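Forums > Home Repair > Furniture and Finishes

White tabletop turning yellow near the window

I painted an old desk white in January, two coats over primer, and the side closest to the window already looks yellow next to the rest. The paint was an oil-based enamel left over from the trim. I wiped it with dish soap and nothing changed. Do I have to strip it, or can I go over it?

Posted by rakau_2211

stivo14
Oil-based white yellows. Usually it's worse in the dark than in the sun, so I'd check whether yours is a stain coming up through the primer. Old pine and oak both do that. Put a dab of shellac primer on one spot, paint over it, and look again in 10 days.

You don't need to strip it if the paint is holding. Scuff it with 220 grit, wipe off the dust, prime, then use a water-based enamel. Thin coats. Let it sit almost a month before you put anything heavy on it. 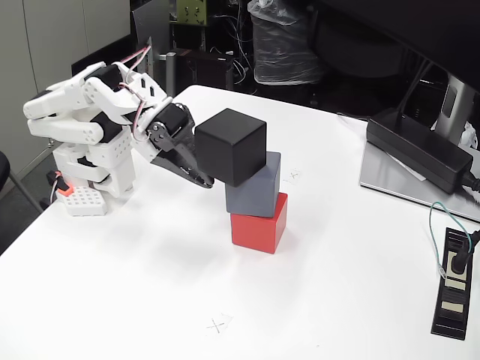

Red, gray and black cubes stacked on a white table.

White does show every mark, so I would add a clear water-based topcoat if the desk gets daily use. Get one that says non-yellowing on the can. Don't use regular polyurethane, it will turn amber and you'll be back where you started.

sadeghi_h
Agree on the shellac primer. Open a window, the smell is strong. I did 2 coats on a dresser and the stain stayed down. Foam roller for the top, brush for the edges.

ruvimham
just buy a new top, they're cheap

Related topics
Paint sticking to drawer fronts
Removing water rings from a finished table
Can I use trim paint on shelves?

Contact us | Forum rules | Back to top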